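About Dosholm Racing

Dosholm Racing is a small endurance team running sports cars in club and national championships.

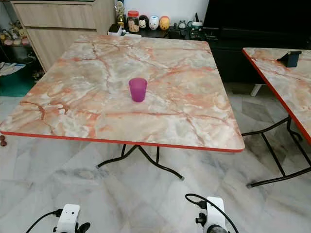
We were set up by Rosalía Marín and Josefien Schouten, who had worked together as race engineers and wanted to run cars for drivers paying their own way. The first car was a second-hand prototype bought with a cracked gearbox casing and very few spares. It finished its first race 21st and its second on a trailer.

Today we run two prototypes and a GT car from our workshop on the Jacobs estate. There are 12 full-time staff, and at race weekends we bring in extra mechanics, most of whom have been with us for several seasons. Rosalía looks after engineering and strategy. Josefien runs the workshop and deals with entries, freight and driver contracts.

We have started 47 races of six hours or longer. Our longest event is the Mandine 1,000, held each November, where we have had two class wins and one very long night with an alternator.

What we do

Arrive-and-drive seats for a single race or a full season. Test days, with data and tuition included. Car preparation and storage for private owners. Gearbox rebuilds, including for other teams.

Our damper work is done with Protik, who also support us at the circuit.

New drivers need a current race licence and will be asked to do a test day before we agree a seat. Prices depend on the car and the event, so please ring or write to the workshop with the dates you have in mind. Visitors are welcome by appointment, except in the week before a race.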